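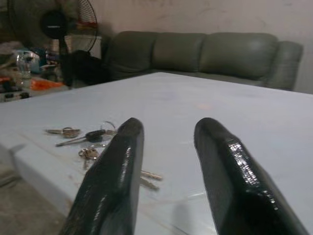
A bunch of keys on a pale tabletop.

Music > Features > Second Time Round

The one they pressed 2,000 of

2025-09-12
By the reissues desk

Start with the sleeve because everybody does. Brown, far too brown, the band name in orange letters nobody at the printers had thought to centre. Gukiten. Under that, smaller, Plokedness. No photo of the band, no song list on the back, just a paragraph of notes by a man at the label who plainly hadn't heard the record. "Five lads with a big future and a bigger organ sound." There were four of them. There is hardly any organ.

The record inside is 41 minutes long and for years it was the sort of thing you heard on somebody's third-hand tape, with the start of side two missing. Now it's back, on a small label called Goltirach, on vinyl and CD, with the start of side two where it should be. I have played it most days since the test copy came. Mornings mainly. It isn't a morning record but there we are.

Jayson Calimlim wrote nine of the ten songs and sang eight. He's seventy-four. Rang him up, got him on the second go, he was eating toast and carried on eating it.

"I thought you were the boiler people," he said. Then talked for two hours.

The short version. School friends, a bass player found through a card in a shop window, a van. They played dances first, then the sort of upstairs rooms where you had to carry the gear past people having their tea. Other people's hits for a year and a bit. Calimlim had a voice that could do anybody, he says, which was the trouble.

"I could do whoever was on the radio that week. I'd come off and people would say, you sounded just like him. And they meant it nicely! It took me ages to mind."

What changed it was a song called Late Bus, which he wrote on the back of a wage slip and was too embarassed to sing, so the drummer sang it. It's still the drummer on the record. Flat on nearly every long note, and the best thing on side one by a mile. You can hear him breathing in before the chorus. Somebody had left the microphone far too close and the new version has, thank goodness, kept it.

They got a deal off the back of that one song. One single, an album if the single did something. The single did nothing, but by then the studio time had been booked and paid for, and the label seems to have decided it was cheaper to let them in than to ring up and argue.

Strobel, the studio was called. Above a carpet showroom. Long gone, the building's flats now. Calimlim remembers the stairs, thirteen of them with a turn, and an upright piano that lived on the landing as it wouldn't go through the door. When they wanted piano they ran a lead out and shut the door on it. That's the piano on Two Doors Down, and once you know, you can't un-know it - there's a sort of stairwell round every note, and near the end, if you've got decent speakers, a thump. Delivery for the carpet people, he reckons.

Nine days in May. Rhythm tracks in three, voices in two, and the rest of it spent on the last song, Plokedness itself, which goes on for eleven minutes and has no chorus at all.

I asked him what the word means. Of course I did.

"It was my gran's. If you'd been out in the rain and come in and sat down and couldn't be bothered to take your coat off. That was plokedness. I've never met anyone else who said it. I think she may have made it up, and she'd have been livid to see it in the shops."

It wasn't in many shops. 2,000 pressed. The label folded a few months after, and what hadn't sold went back to a warehouse, then who knows. Calimlim had a box of 25 and gave them away at weddings, mostly. He kept one. His daughter drew on it.

The band didn't break up so much as get jobs. The guitarist taught woodwork. The bass player went abroad and sent postcards, then didn't. The drummer kept drumming, in dance bands, on a ferry for one long summer, later in a church. He died six years ago and Calimlim went quiet on the phone when we got to that, so I moved on to something else, then felt bad, then he came back to it himself.

"He'd have hated this. The fuss. And he'd have asked for copies."

So why now? Partly money, as ever. A clean copy sold at auction for £2,860 a while ago, and that sort of number gets noticed. Dealers start looking. People who'd never heard a note begin to have opinions. There was a bootleg, taken off a worn copy and running a touch fast, so that everyone on it sounds slightly worried. I owned that bootleg. I thought the band were nervier than they were. Hearing it at the right speed was like finding out a friend has been standing on tiptoe the whole time you've known them.

Goltirach is one woman and a spare room, near enough. She puts out four records a year and won't do more. She'd been after this one for ages and the hold up was the tapes, because no one could say who had them. The label's stuff had been sold on, then sold again as part of a job lot with some brass band sessions. In the end they turned up under the brass bands. Wrong name on the box. Somebody had written GLUTEN.

Two reels, both playable, plus a third with false starts and talking. The talking is lovely. It's on the CD only, at the end, six minutes of four young men trying to agree on how fast a song should go. "That's too fast." "That's the same." "It's the same but it's too fast." Then they play it, and it's too fast.

First run is 200 on the brown sleeve exactly as it was, wonky lettering and all, and those went before I'd finished writing this. Black vinyl with a plainer cover is still about. Get that one, it sounds the same. It comes with a folded sheet of notes, new ones, right number of band members.

Does it hold up? Bits of it don't. Market Girl is a poor song, it was poor then, and the words want a good talking to. The second track on side two is two ideas that don't like each other. And Calimlim was right about his voice. On three or four of these he's still doing somebody, you can nearly name who.

But then there's Late Bus. There's Two Doors Down, with its landing and its thump. There's a tiny song called Coat, under two minutes, just him and a guitar with one string a bit off, where he stops doing anybody. And the long one. I don't know what to do with the long one. It starts like a warm-up, the bass going round and round on four notes, and you think it's going to turn into a song and it keeps not doing that, and at seven minutes or so the guitar comes in so quietly that first time through I thought it was next door's telly. After that I was stuck in the chair until it stopped. Coat on, as it happens. I'd only just got in.

They never played it live. Not once. They had one booking after the sessions, a rugby club, and the rugby club wanted the hits.

He's been asked to do a show. He said no, then said he'd think about it, then told me he'd been down to see the woodwork teacher and they'd gone through Coat a few times in the kitchen. Lower key. His hands aren't what they were but the tune's not hard.

"We did it four times and the last one was alright," he says. "Then his wife came home with the shopping so we packed it in."

Any new songs? Long pause, toast. One. He wouldn't sing it down the phone and he wouldn't tell me what it was called. He did say it has a chorus this time, and he wasn't sure about the chorus.

Plokedness by Gukiten is out now on Goltirach, LP and CD. The talking is on the CD.

Comments (5)

sidetwo_first
Had the bootleg for years and always thought Market Girl was the good one. Going to have to sit down with the new one properly. Is the gap between tracks 3 and 4 really that long or is my copy odd?

Marrowfat
The gap is right, it's like that on my original. And no it's not for sale before anyone asks.

Pam in the back room
I was at the rugby club!! They were very loud and one of them had a lovely jumper. Don't remember the songs I'm afraid but my sister danced with the drummer.

oldstylus
"embarassed" has two Rs. Good piece otherwise. Would have liked more on the guitarist, what was he playing through?

sidetwo_first
Thanks Marrowfat. Played it again, I take it back about Market Girl.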